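Rundotport redraws its parking lines, and drivers collect the tickets

17 November 2023

Drivers in Rundotport have 11 days to pay a parking ticket before it doubles, a rule the city would like everyone to know and has printed on the back of the ticket in gray.

The deadline dates from August, when the old grace period of 53 days was dropped. In the same month Hovine Street lost its free bays and Tremblay Square gained a two-hour limit, which applies on Sundays as well. 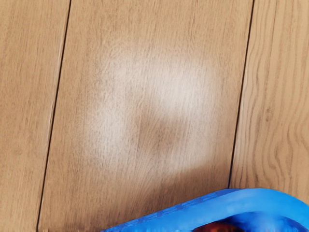

Pale wood-look floor planks with a narrow dark seam.

The city has written 394 tickets on the square so far. Many went to people who read the sign correctly – the old sign, that is, which stayed up for 2 weeks after the new one arrived. Both were legal, according to the parking office, but only one was in force.

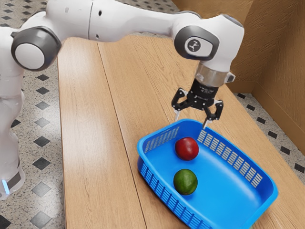
Anyone who got a ticket in those weeks can ask for a review. The form is available at the counter on Stornari Avenue, where parking is limited to 15 minutes. The line has been known to run longer.

Filing a review stops the clock on the fine, but a second ticket for the same spot is treated as a separate matter and needs its own form. 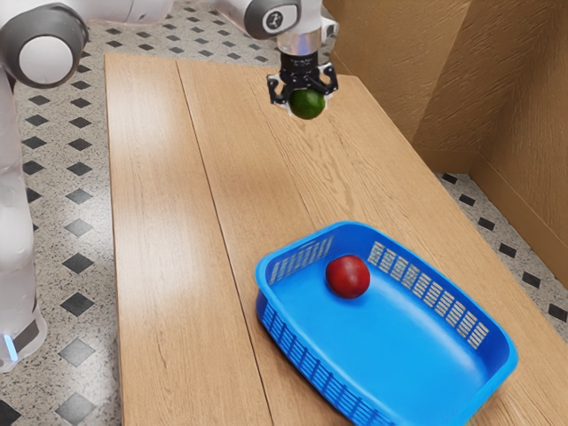 A single online form for all parking appeals is planned for next year. Until then, the office asks drivers to bring the original ticket, a copy of the registration and exact change for the meter.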